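Inemska opens hand-held data collection site at Wulldale

Inemska has begun gathering manipulation examples at its Wulldale workroom, using hand-held grippers in place of teleoperated arms. The recordings will train Clanik, the company's control software for picking and sorting.

Each operator carries out a task with the grippers while a camera on the tool records the view over the fingertips. Printed square markers are used to recover the position of the tool between takes. The first release covers 14 tasks, among them folding, shelving and passing items from hand to hand.
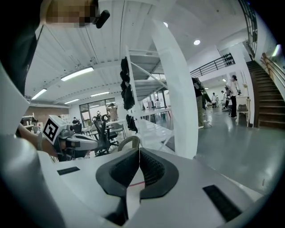 Collection started in March with 16 operators. The data set now holds some 2,000 accepted recordings; a further 273 were rejected at review — most for lost tracking, the remainder for incomplete tasks. Rejected recordings are kept separately and are not used in training.

"The gripper weighs little and needs no robot on site, so we can change task within minutes," said Tin-yau Hung, head of data at Inemska. "The limit at present is review time."

Review is carried out by Kalinowski under a separate contract. Trials of Clanik on fixed arms will follow once the remaining tasks have been recorded.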